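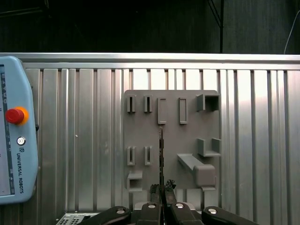 Printed tool panel on the ribbed wall

kenimel_shed
Morning all. I've finally got my grey tool panel up on the corrugated metal, and I'm so pleased with it that I keep wandering over for another look (my tea went cold twice!). It's one printed plate with all the holders standing proud of it: narrow slots top left, open frames next to them, and a boxy square one in the top right corner that sticks out further than its neighbours. Before I print a second, would you change anything?

Dubey611
Lovely job, and I do like the rounded corners. My only grumble is having everything on one plate. The day you buy a fatter screwdriver you'll be reprinting the lot. I went for separate holders on a rail and I've moved mine endlessly.

Ibrahim Bassey
I'd disagree with Dubey there, with affection. Separate holders wander and twist, and a single plate keeps its order for years. My question is about the ribs. Does it sit on the ridges only? Mine did and it rattled until I put felt strips behind it.

kenimel_shed
Felt, lovely idea, I've a roll of it left over from the chair legs. No rattle so far, but I'll pop some on anyway.

gomel_garden
I'd leave a wider gap under the frames on the next one, so long thin tools can come up from below without knocking anything.

Dubey611
Still say separate, Ibrahim! But yes to the gap, and yes to felt.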